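August
Posted by the Nuveck shop blog
80 shares | 11 comments

The Erurura Gray Tote: my favorite big open bin

I have been putting off writing this page for months, mostly because it's hard to get excited about a bin in public. But I use mine every single day, people keep asking me which one it is, and I just restocked, so let's go!

The Erurura is a large, gray, open-topped storage bin. No lid, no wheels, no clever compartments. You put things in it and then you can see them, and that's pretty much the pitch. I started carrying it after I got fed up with the deep lidded tubs we used to sell (the ones where the lid cracks the first winter and then you own a tub with no lid anyway).

What I keep in mine

Oh, everything. My first one was meant to be a kitchen overflow bin and it lasted maybe a week in that job. These days it's the drop zone for whatever is on its way somewhere else. Glasses that need to go back in the cupboard, sunglasses I took off at the door, play food from under the couch, a tumbler that came home from a picnic. I empty it at night when I remember to, and when I don't, at least it's all in one place.

I have a second one in the garage for garden stuff, and that one gets no respect at all. Bags of soil, muddy gloves, a hose nozzle I keep meaning to return. It has held up fine so far.

About the floor

The inside floor is flat, and I love that more than I expected to. So many bins have a ridge or a raised logo in the middle, and then a drinking glass won't stand up straight and you've got a puddle. In this one you can set a glass down and it sits level.

Now, scuffs. It will scuff. The gray goes pale and dusty-looking where things get dragged across it, especially if you're like me and slide stuff along instead of picking it up. A damp cloth takes off the dust but the real scratches stay. I stopped caring after the first month, but if you want something that looks new forever, please get a fabric one from somebody else and we'll still be friends.

Breakables

You can absolutely put glass and metal in here together, just don't toss them in. I lay metal cups on their side at one end and stand glasses at the other, with soft things in between if I have any. For a longer trip in the car I fold a bath towel across the bottom first. Sunglasses go in last, folded up, lenses away from anything pointy. (Ask me how I learned that one. Two pairs!)

Cleaning

Warm water, dish soap, a soft brush for the corners. I do mine in the bathtub. Let it drain upside down for a bit and then wipe it, or you'll get water marks. Skip the scouring powder, it makes the dull patches bigger.

Sizes and price

We only stock the large. There used to be a medium from the same maker, called the Etim, and I still have a few people writing to me about it. Sorry, it's gone and I don't have a stash in the back. The large costs 60 dollars, pickup or shipped. I know that's more than the supermarket ones. I've bought the supermarket ones. I've bought a lot of the supermarket ones.

We've now sold over 3,155 of these through the shop, which is kind of wild for something with no lid. The ones that come back are nearly always returned for being bigger than the buyer pictured, so please, please measure your shelf before you order, and then measure the doorway too. Mine did not fit through the pantry door, and that's why it lives in the hall.

Does it stack?

Empty, they nest one inside the other, and I store mine that way over the holidays. Full, I wouldn't. There's no lid to rest on, so the top one just sits on whatever is in the bottom one. If you need stacking, have a look at the Nosatska crates, which are smaller and have a proper rim for it. I like those too, though you can't see into them nearly as well.

Pickup orders are ready after 3 in the afternoon most days. Bring a car with a decent trunk, or a friend with one. Two people have tried it on bikes and both of them called for a ride.

Comments are open below and I do read them, even the cranky ones. 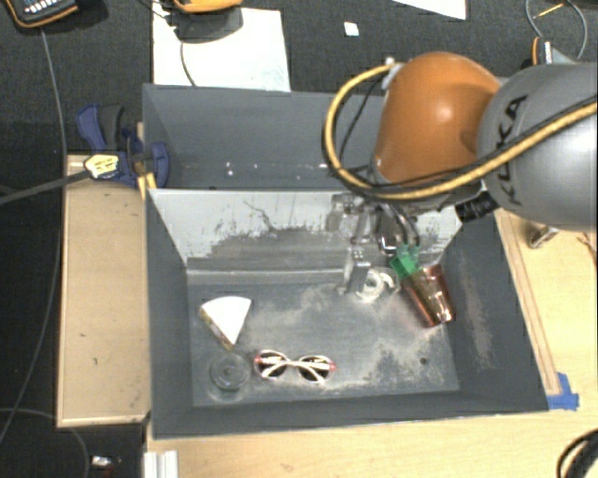

Can I keep real food in it, or only dishes and toys?

I'd stick to food that's already wrapped or in its own container. With an open top there's nothing to keep dust or bugs off, and once the floor gets scratched, crumbs like to settle in there. Sealed snacks and jars are fine.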